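Rosalie Hämmerli keeps her budget in a spreadsheet with a tab called "Things We Forgot." It is the longest tab.

She does the equipment planning at Hanrahan, where the robot cell for emptying parts bins has been going together since February. When I ask what the arm cost, she waves a hand. "Everyone asks about the arm. The arm was the easy part. You get a quote, you faint, you sign."

What wore her down was the small stuff. The first plan had one line for "accessories," with $500 next to it in somebody else's handwriting. Her own figure, after a Tuesday on the phone with suppliers, came to $3,382, and that was before anybody mentioned hoses. "Brackets, fittings, cable ties, more brackets," she says. "I have opinions about brackets now. I didn't ask for them."

Two vendors made it to the final round. Preveno offered a gripper in 5 weeks and delivered the paperwork in 9. Lesura was slower to promise and quicker to ship, so Lesura got the order. Did she haggle? "I asked for a discount and they sent me a mug."

Her advice to other shops is to spend on test time before spending on anything shiny. Hanrahan put aside 12 days for picking blocks out of a bin, red ones and green ones, and she had to defend every one of those days to people upstairs who wanted to know when the robot would do some work.

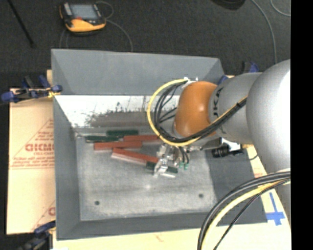
"And clamps," she says. "Put clamps in the budget. I had to borrow ours from the workshop, and the workshop would like them back." She has since added a line for them, along with one for spare cables — "the good ones, the ones you wince at" — and another for tape.

Next on her list is a second cell, which goes by the name Visomen. The arm has already been approved. She is still waiting to hear about the brackets.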